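Visit to the Bastel open day, June 6, 2021

We drove out to Dendar on Sunday morning for the open day at Bastel, the produce packing and basket house on the edge of town. It is 22 miles from us, and the last two are gravel. Parking was in the mown field behind the loading dock. There is no sign from the main road, so look for the water tower and turn there.

Entry was free, but you had to book a time slot, and they kept to it. Our group went in at ten. Masks were required indoors and each group got a separate guide.

## The weaving shop

The tour begins in the old part of the building, where the Eglītis basket works used to be before Bastel bought the name. The floor is brick and slopes toward a drain. Willow is soaked in long troughs along the north wall – thin rods for a day or so, thick ones for most of a week. The smell is strong, a bit like wet tea.

Two weavers were working while we watched. They start with the base, then set the uprights, then weave the sides and finish with the rim. The guide said they made 3638 baskets in the last full year, most of them ovals for fruit shops and gift orders. The round ones with lids take longer and are made only to order. Prices in the shop were higher than I expected, though the seconds shelf had decent pieces with uneven handles for half as much.

## The packing side

From there you cross a covered yard to the newer hall. The cold rooms were closed to visitors, but we were shown the grading line, which was switched off for the weekend, and the place where mixed baskets are planned before an order goes out.

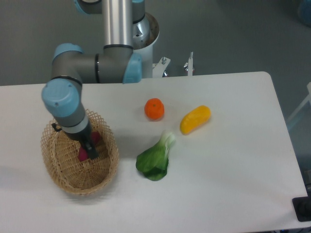
Mixed baskets are the part of the business I had come to see. My wife and I put together a few dozen of them each fall for a church sale, and ours always look crowded at one end. Bastel uses ovals for the small ones, with an open lattice rim and a tight floor, and the pieces are laid out on a plain white table before they go in. With a tangerine and something long and yellow lying there, the colors were easy to judge against the white. We have been working on a checkered cloth for years, so that will change. The guide's advice was to put the heaviest things in first and leave the soft fruit until last, and to turn the basket once before tying it up.

## Lunch and the shop

Food was from the Patard truck in the yard: sausages, potato pancakes and a cold beet soup. The line was long at noon and almost gone by one. There were picnic tables but not much shade, so bring a hat.

The shop sells baskets, dried willow in bundles and whatever produce is in season. I bought one oval second and a bundle of thin rods. They take cards, but the truck is cash only.

The next open day is planned for April, when the willow beds are being replanted and visitors can walk out to them. Slots are booked through the front office. Wear shoes you don't mind getting muddy – the path to the beds was roped off this time, and it was still soft along the edge of the field.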